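I have started making my own vinegar, and I'm going to be unbearable about it for the next few paragraphs, so get comfortable.

It began in December with half a bottle of red wine left over from a stew. The bottle was a Bodin, the everyday red they sell at the little shop by the bus stop, decent but not something you'd get sentimental over. I had put the cork back in and forgotten it behind the olive oil. When I found it again it smelled sharp and a bit like apples, and my first thought was to pour it down the sink. My second thought was that people used to do this on purpose!

So I went to the library and came home with a stack of books, and within one evening I had learned that vinegar happens in two steps. Yeast turns sugar into alcohol, and then a different crowd of microbes, the acetic acid bacteria, turns the alcohol into acid. They need air to do it. A corked bottle that's nearly full will take ages to turn, and a wide jar with a cloth over it gets moving much faster. I had owned wide jars and old cloth my entire adult life and had never once put the two together.

## The first batch

I used a big glass jar that used to hold pickles. (I washed it four times and it still smelled like dill, and the vinegar did not care.) In went the leftover wine, a splash of water to bring the alcohol down, and a few spoonfuls of raw, unfiltered cider vinegar as a starter. Cloth on top, rubber band around the neck, top shelf of the hall closet.

Then you wait. I'm bad at waiting. I looked at it every morning before coffee and every night before bed, and for the first couple of weeks there was nothing to look at except some wine sitting in a jar. It smelled like nail polish remover for a while, and I was sure I'd ruined it. I now know that stage is common and usually passes.

One morning there was a skin. A thin, cloudy film, right across the surface, like the skin on warm milk. That's the start of a mother, and I yelled so loudly that my upstairs neighbor knocked to see if I was okay. I showed her the jar. She was very polite.

The mother is a mat of cellulose that the bacteria build as they work. It gets thicker with time, and if you bump the jar it may sink, and then another one forms on top. A sunken one looks like a slice of liver lying on the bottom and I find it beautiful. You don't strictly need one, the bacteria are in the liquid as well, but seeing it form is such a thrill that I'd be sad without it.

## What I've tried since

Red wine is still my favorite. It came out dark and loud, and I put it on lentils, on fried eggs, on a tomato sandwich, in the pan after sausages. It has a roughness that store vinegar doesn't have, and I mean that as praise.

Cider was the easiest by far. I bought a plain hard cider with nothing added, poured it in with some of the first batch, and basically ignored it. It went sour right on schedule and tastes like the peel of a green apple.

Beer was a mistake, or at least that beer was. I used something very hoppy and ended up with a sour liquid that was also bitter, and the bitterness seemed to double. If you try it, pick a malty beer with hardly any hops. A brown ale batch is in the closet now and smells promising, a little like rye toast.

Pineapple was the wild card. You take the peels and the core, cover them with sugar water, and let it bubble for several days before you strain it, and from there it goes on to sour in the same jar. Mine fizzed so hard that it pushed the cloth up into a dome. I strained it at eleven at night, standing in my socks, laughing. The finished vinegar is soft and fruity and I've been drinking it with soda water and ice. Go easy on that, your teeth won't thank you.

I also made a batch from a sweet white called Grutell that a cousin had given me. Too much sugar, too little patience. It stalled, then it grew something fuzzy and blue on top, and it went out with the trash. Fuzzy means mold, and mold means goodbye to the whole thing, jar contents and mother both. A smooth, wet-looking film is what you want.
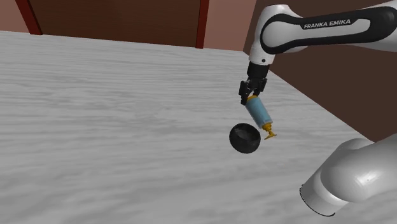
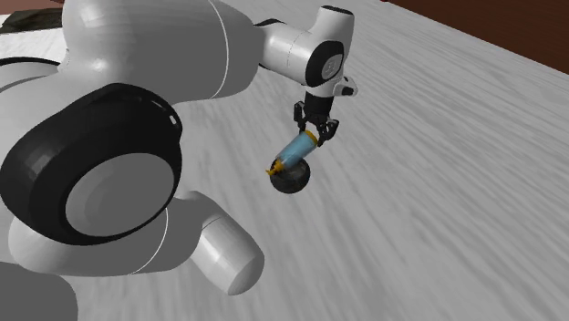
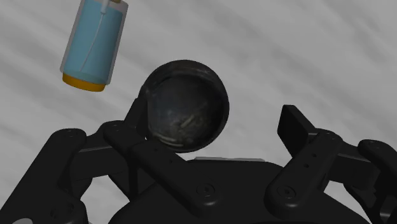 Romain Royer wrote to me after my first short note on all this, wanting to know why I keep adding water to the wine, when his grandmother's crock in the cellar never saw a drop of it and gave good vinegar for decades. It's a fair point and I've been chewing on it ever since. A lot of wine now runs stronger than the table wine people drank back then, and too much alcohol slows the bacteria down or stops them completely. A light wine may well be fine on its own. I'm going to run two jars side by side, one with water and one without, same bottle, same starter, same shelf, and I'll report back. Thank you for the nudge, Romain! I'd love to know what shape that crock was, too.

## Air, warmth, and leaving it alone

If your batch seems stuck, I'd look at the temperature before anything else. My hall closet is next to the water heater and stays cozy. A friend's jar sat on a stone windowsill all winter and did nothing at all, then woke up within days when she moved it on top of her fridge.

Next comes air. Fill the jar a little over halfway and no more. The cloth should be tight enough to keep fruit flies out, and cheesecloth isn't, not in a single layer. I learned that in a very personal way. An old cotton handkerchief or a coffee filter does the job.

Keep it out of direct sun. Keep it away from anything else you're fermenting, as well. I make my own sauerkraut, and I used to keep all my jars in a row like a happy family, until a batch of hard cider I wanted to keep as cider turned on me. Those bacteria travel.

And taste it! Use a clean straw, slide it down the side of the jar so you don't sink the mother, put your finger over the end and lift a little out. You'll notice the alcohol fading and the sourness coming up, and one day you'll taste it and your whole face will fold in on itself. That's when it's ready to bottle.

## Bottling and aging

I strain mine through a coffee filter, which takes forever, into small bottles filled right up to the neck. Once it's vinegar, air stops being your friend. Left open long enough, the bacteria can run out of alcohol and start using up the acid, and the vinegar goes flat and sad. A full bottle with a tight cap will keep for ages.

Fresh vinegar is pointy. It hits the front of your tongue and just stands there. After a few months in the bottle it rounds out, and the wine it used to be starts to come back into view – the berries, that faint leather thing, a bit of wood if there was any. I've hidden two bottles from myself on top of the bookcase so that they get a chance to do this. I know exactly where they are.

A word of caution on canning. Homemade vinegar is wonderful for salads, sauces, and quick pickles that live in the fridge, but the acidity varies from jar to jar, and recipes for shelf-stable pickles count on a fixed strength. For those I still use the plain stuff from the store. You can buy a titration kit and measure your own, and I did, and it was fun in a high school chemistry way. My red came out stronger than I'd guessed and my pineapple much weaker.

## What I put it on this week

Roast carrots, straight out of the oven, with the cider one. They hiss.

Cabbage sliced as thin as I could manage, salted, squeezed, dressed with red wine vinegar and a spoon of the fat from the roasting pan.

Strawberries, with a few drops of red and some sugar, left alone for 20 minutes. I served these to people who made a face when I told them what was in the bowl and then scraped the bowl.

Onions, always onions. A jar of sliced red onions in vinegar with salt and a pinch of sugar, in the fridge door. They turn hot pink by the next day and they go on everything I cook.

I've also been making a shrub, an old-fashioned drinking syrup. Equal parts fruit, sugar, and vinegar, more or less. Mash the fruit with the sugar, let it sit overnight until it's swimming in juice, strain, stir in the vinegar. The raspberry one tasted harsh on day one and was gorgeous a week later, so give it time before you judge it.

Next up is honey. You thin it with water, let it ferment into a simple mead, then let that go sour. It'll be slow, probably my slowest yet, and I've already cleared the shelf space by moving the iron and the vacuum bags into the bedroom.

I have more mother than I know what to do with, by the way. It peels apart in layers like wet paper. If you live nearby and want a piece, write to me and bring a jar with a lid that isn't bare metal, the acid eats right through those.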